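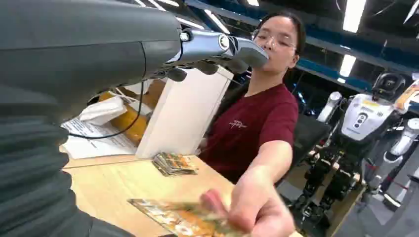
Woman in a dark red T-shirt with a small white logo on the chest

Skiller heat transfer labels for T-shirts and workwear

Skiller is our tagless label for the inside neck of a garment. You press it on with heat, and the size, the fiber content and the care symbols stay directly on the fabric. There is no sewn tag, so there is nothing to scratch the skin and nothing to cut away. We make Skiller in our workshop at Greltotano and we ship it on sheets or on rolls.

What fabric it is good for

Skiller was made first for cotton jersey, and this is still where it looks best. It also works on polyester, on cotton and polyester blends, and on most fleece with a flat inner side. For stretch fabric please choose Skiller Soft, which has a thinner ink layer and moves together with the cloth. We do not recommend any Skiller label for waterproof coated fabric, for silk or for wool knit with long hair. If you are not sure about your fabric, send us a piece as big as your hand and we will press a label on it and send it back to you.

Sizes and colors

The standard neck label is 60 mm wide. The height depends on how much text you have, and most customers stay with a square or a little less. Smaller sizes are possible, but the care symbols must be large enough to read, so we will tell you when your artwork is too small. One color is included in the price. White, black and mid gray are always ready, and other colors we mix from your Pantone number. You can have 2 colors on one label for an extra charge. Gold and silver we can do also, only they feel a little more stiff on thin shirts.

How to apply

You need a flat heat press with a pressure you can adjust. A home iron is not suitable, even for a small number of shirts. Press the empty shirt for a few seconds first, to take out the moisture and the folds. Lay the label with the ink side down, close the press, and wait for the time written on your order sheet. Then let it cool until you can touch it and pull the film slowly from one corner. Each order sheet has the temperature and the time for the fabric you named when ordering, so please name the correct one.

If the edge of the label comes up with the film, put the film back and press again for half of the time. Usually it is a question of pressure and not of heat.

Washing

We test every new ink with 60 washes in a household machine, turned inside out, with normal powder. After the test the text must still be easy to read. Bleach and very hot industrial washing will make the life of the label shorter. For hotel and hospital laundry we have another product, Drirnden, which is a woven label with heat seal backing. Please ask for it separately, it is not on this page.

Ordering and delivery

The minimum order is 69 labels for each design. Different sizes of the same design (S, M, L and so on) can be put together in one order, and we count them as one design when only the size letter changes. Send your artwork as a vector PDF with all fonts changed to outlines. If you do not have artwork, our drawing service Trình can set the text and the care symbols for you, and you receive a proof by email before we print anything.

We start printing when you have approved the proof in writing. In April and in the weeks before the school year the waiting time is longer – please order early if your date is fixed.

Unused labels should be kept flat, in the closed bag and away from sun and heaters. They are good for one year.

Questions about Skiller

Write to Han-gyeol Kong at the sample desk. Please mention your fabric, the quantity and if you have already a heat press. A sample sheet with all standard colors is free of charge, you pay only the postage.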